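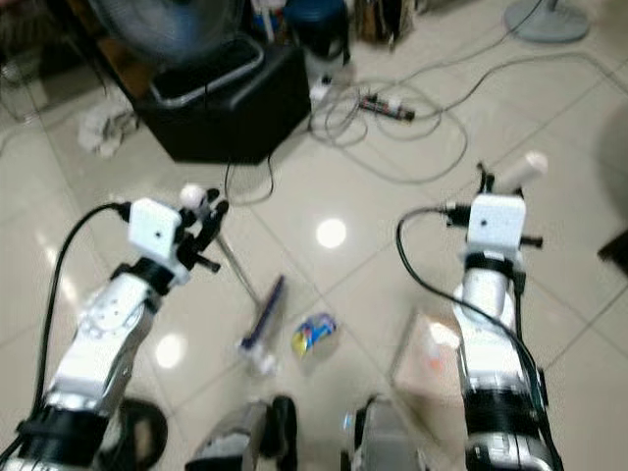 A snack wrapper on the tiled floor, with the fan behind.

Huminbridge hall floor to get weekly sweep

Sat 20 November

The tiled floor of the Andmont Rooms in Huminbridge is to be swept every week through the winter, after users of the building complained about litter left behind between bookings.

Snack wrappers and scrap paper have been the main cause of complaint. The hall received 41 written comments about the state of the floor between June and the end of last month, most of them from groups arriving for a morning booking and finding the previous evening's rubbish still there.

Until now the floor has been cleaned once a fortnight under the letting agreement, with hirers expected to pick up after themselves in between. The new arrangement adds a sweep on the weeks that were missed out. It covers the main room, the side passage and the area by the back door, where the electric fan is kept.

The extra work will cost £237 for the season, to be met from hire income. A further £200 has been set aside for brooms, long-handled dustpans and bin liners.

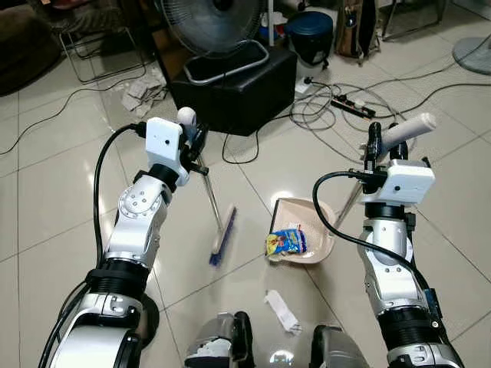

Hirers will still be asked to clear up before they leave. Long-handled dustpans were chosen so that people who find bending difficult can take their turn, and a set will be kept at each end of the building. Paper should go in the recycling bin by the entrance. Food packets and wrappers go in the general waste.

Wet mopping will stay as it is, once a month. The glossy tiles show marks easily, and the management has asked hirers not to use polish or spray cleaners on them, as these leave the surface slippery.

The rooms took 1,015 bookings last year, almost all of them for classes, parties and sales. Charges will not go up as a result of the change. A deposit may be kept back where a room is left in a poor state, as the present terms already allow.

The first of the additional sweeps takes place next week. Anyone with a regular booking who would like the new cleaning times can ask for a copy at the office in Oltmanns Lane, which is open on weekday mornings.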